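# Recording hand-guided demonstrations on the Kudo arm

These notes cover one task only: picking up a soft item from the table and putting it down again in a marked area. They assume the arm is mounted, the Prollodia recorder is installed and you have done the safety walk-through. If you are using the remote handles instead of guiding the arm by hand, skip to the section on remote control and then come back for the checks.

## Before you start

1. Put the arm in free-drive and move each joint a little. It should feel even all the way. If one joint drags, stop and redo the payload setting.
2. Open Prollodia and start a new session. Name it after the task and your initials.
3. Set the episode limit to 90 seconds. Most good takes are far shorter, but the default cuts you off in the middle of a slow one.
4. Check that the wrist camera preview is live and the right way up.

## Set the start pose

Every episode begins from the same pose, with nothing on the table. Bring the gripper down over the middle of the work area with the fingers pointing towards the far edge, then close them most of the way so that a narrow gap is left. Save this as "home" in the session menu.

Look at the wrist preview before you save. You want both fingertips level with each other and sitting low in the middle, with plenty of open tabletop to the left and right. The far edge of the table should be in view, with the white backdrop behind it. A slight slope on that edge is fine. If one finger is clearly higher than the other, the wrist is rolled and you should correct it now – it can't be fixed later in the data.
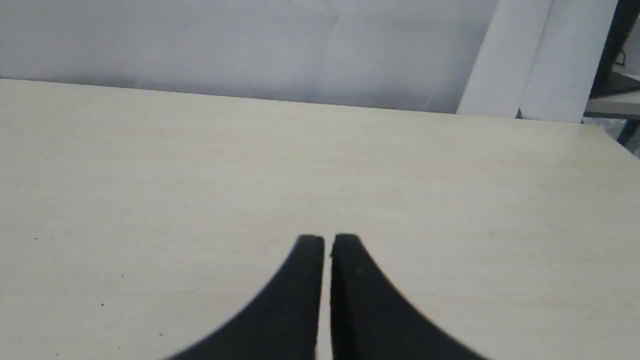
## Clear the table

Wipe the surface with a dry cloth before the first take and again when you change items. A few dark specks won't spoil a session, but crumbs and threads build up quickly with soft goods. Leave the backdrop and the white panels where they are for the whole session. If something gets knocked, end the session and begin another.

## Record by hand

1. Send the arm to home.
2. Place the item, then take your hands out of view.
3. Press record and wait 2 seconds before touching the arm.
4. Hold the arm above the wrist, never by the fingers. Keep your sleeves back.
5. Move to the item, open, lower, close, lift. Go at a steady pace and don't stop to think halfway.
6. Carry the item to the marked area, lower it and open the fingers.
7. Back straight up, let go of the arm and press stop.

Mark the take as good or bad straight away. A dropped item that you picked up again counts as bad for this task – there is a separate set for recoveries.

## Record by remote control

The Clonoretti handles work in the same order, with two differences. Match the handles to the home pose before you press the clutch, or the arm will jump. Watch the arm itself while you work, and use the preview only for the final approach.

## How many takes

Do 12 good takes for each item position, then move the item. A full set is 84, which covers seven positions. Stop for a break after every second position, as tired hands give jerky paths.

## Checks before you upload

- Play back the first and last take side by side. The start view should match.
- Scrub through one take from each position and look for hands in view during the first moments.
- Delete bad takes only if the recording failed. Keep the rest, marked as bad.
- Upload to the Lustus folder and wait for the green tick before you power down the arm.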